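The Long Weekend at Boarding School
By Verena Thaler
1 May 2022

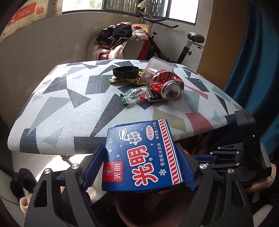

The Bell Still Rings on Saturday

Ashby School has no classes on Saturday, but the bell rings anyway. It rings at eight, when only the rowers are up, and again for each of the periods that aren't happening. I asked the head of boarding, Elikem Wumbei, whether it could be switched off. He said he had looked into it in his first year and was told the timer sits behind a panel, and the panel sits behind a piano.

I spent a long weekend at Ashby in January. It was the kind with a Monday attached, when the day students vanish at Friday lunch and the boarders stay put. Admissions brochures are very good on weekdays. They can tell you the class size and how many seniors took calculus. Weekends get one photo of a bonfire.

Parents ask about it all the same. Wumbei keeps a list of the questions he hears on tours, and "What do they do on Sunday?" comes up more often than anything about college. His usual reply is laundry. It gets a laugh, and then the parents wait for the rest of it.

What's on the Calendar

The rest of it is a sheet of paper taped to the dining hall door. On my weekend it offered a van to the mall, a van to the other mall, open gym, a movie to be voted on, and something listed only as "Crafts (Tresiswood)." Tresiswood is the girls' dorm at the bottom of the hill. Crafts was friendship bracelets, and it was packed, mostly with hockey players.

The movie vote ran through Baledix, the app the school also uses for attendance, dorm sign-outs and reporting broken radiators. By dinner on Saturday the vote was tied, and a sophomore had reported both finalists as broken radiators. Maintenance closed the tickets on Tuesday.

Schools fill weekends in one of two ways. Some schedule every hour and call it programming. Others leave the doors unlocked and call it independence. Ashby used to be the first kind. Wumbei says the old calendar ran to 4 pages, with a required activity each afternoon, and that students became extremely skilled at being counted present at pottery and then leaving pottery. Now there is one required event, Sunday dinner, and you have to wear a shirt with a collar. Enforcement of the collar is generous. I saw one drawn on.

The Quiet Part

Sunday afternoon is the stretch nobody photographs for the brochure. The vans are back, the homework has not been started, and the common room in Zullell House settles into a kind of group nap with phones. A ninth grader spent most of an hour trying to teach a senior a card game whose rules he was clearly making up. The senior lost and demanded a rematch.

This is also when new students get homesick, and the staff plan for it. Dorm parents at Ashby keep their apartment doors open from 3 until dinner on Sundays, and something is usually in the oven. No announcement is made. Kids wander in to ask about a charger and are still there when the collars go on.

I asked a junior who has boarded since ninth grade what she would tell a nervous family. She thought about it for longer than I expected. Bring a fan, she said, even in winter, and don't call home right before bed. Call in the morning, when you're too busy being late to get sad.

What to Ask on the Tour

If you are looking at schools this year, ask to see last weekend's calendar, the one that really happened. Ask how many boarders stay when there's a Monday off. A school with 100 beds and a dozen kids left in them by Friday night is a different place from one where the line for brunch goes out the door. Ask who drives the van, and whether it goes anywhere a teenager would choose.

Better still, ask to visit on a Saturday. Ashby lets families do this if they call ahead and don't mind eating with the rowers. Guest rooms are in the old infirmary, up two flights, directly under the bell.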